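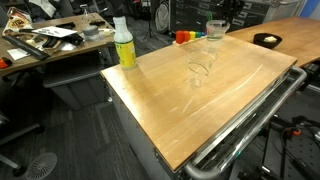 Gaëtan Rolland would like to know what "food safe" means when it is printed on a bottle of wood oil, and he is tired of being told it means the oil is safe for food. Safe when, he asks. Wet? Dry? After a week?

His question is one of 114 sent to Granley Consumer Desk since it asked readers to write in about the finishes sold for cutting boards, counters and workbench tops. Granley is publishing its answer in July as a free guide, Oil, Wax or Nothing, and is asking stores to take a harder look at the claims on their own shelves.

The guide covers wood finishes sold under house names by the Jarow and Moulin hardware chains, along with products from smaller makers. Granley read the labels and the instruction sheets, then wrote to the sellers asking what stood behind the wording. It received replies on 107 products. Many of the replies repeated the label.

"We asked a plain question and got the front of the bottle read back to us," the guide says in its opening pages. "If a seller says a finish protects wood for years, we would like to see the wood."

Among the claims Granley looked at:

"Penetrates deep." No seller who used the phrase gave a depth.

"Never needs sanding." On 2 products the instructions on the back told the buyer to sand between coats.

"Natural." The word was used for plain plant oils and also for blends with drying agents and solvents. Granley does not say the blends are bad products. It says a shopper should be able to tell one from the other without writing a letter.

"Restores." The guide is short on this one. Oil can make a dull top look darker and richer, and it can make a shallow scratch harder to see. The scratch is still there. Taking it out means taking wood off, with a scraper or with sandpaper, and then putting finish back on.

Granley is also doubtful about schedules that call for a new coat every month no matter how the top is used. A board washed daily dries out faster than a bench in a garage. The guide suggests putting a few drops of water on the surface and watching what they do. If they bead, leave the bottle closed. If they soak in, clean the top, let it dry and oil it thinly, wiping off what is left.

Readers are reminded that rags soaked in drying oils can heat up and catch fire when left in a pile. Granley found 3 labels that put this warning in smaller type than the slogan, and has asked the sellers to change them.

Oil, Wax or Nothing will be handed out at the Veltcombe home fair on Sunday and can be requested by mail from the Granley office. Granley takes no advertising from finish makers. Sellers who wish to send evidence for a claim may still do so, and later printings will include it.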